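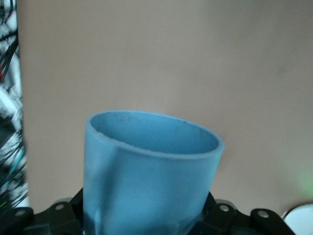
Vaso de plástico azul claro sujeto por la pinza, visto desde la cámara de muñeca. Foto: Terach

Terach publica los resultados de su comparativa de pinzas para objetos de pared fina

26 de octubre. La empresa de integración robótica Terach ha publicado los resultados de un ensayo comparativo entre dos pinzas eléctricas, Hollmann y Ernaton, montadas sucesivamente sobre el mismo brazo y gobernadas por el mismo controlador. El ensayo, realizado en el laboratorio de Draldale, comprende 2.232 ciclos de agarre, elevación y depósito.

El juego de piezas consta de 11 objetos de uso doméstico, entre ellos vasos cilíndricos de plástico, recipientes con tapa y tubos de cartón. Los vasos se toman por la parte inferior, con la boca hacia arriba, de modo que el borde quede dentro del campo de la cámara de muñeca durante la elevación. La inclinación del borde se emplea como medida indirecta del deslizamiento.

Ambas pinzas se ensayaron con una apertura máxima limitada a 80 mm por software. La consigna de fuerza se ajustó para cada objeto antes de iniciar la serie y se mantuvo fija hasta completarla. Cada 300 ciclos se repitió la calibración entre cámara y pinza.

La pinza Hollmann registró menos caídas con piezas rígidas. En los vasos de pared fina, la Ernaton produjo menor deformación lateral a igual consigna, aunque con un tiempo de cierre más largo. No se apreciaron diferencias en la repetibilidad del depósito.

«La fuerza nominal del catálogo sirve de poco con un vaso vacío. Importa cómo llega el dedo al contacto», señala Châu Ung, responsable de ensayos de Terach.

El informe completo, con las curvas de corriente y los registros de vídeo, puede solicitarse al departamento técnico. En noviembre comenzará una segunda serie, con dedos recubiertos de silicona y control de fuerza en lazo cerrado.

Contacto de prensa: Terach, departamento de comunicación.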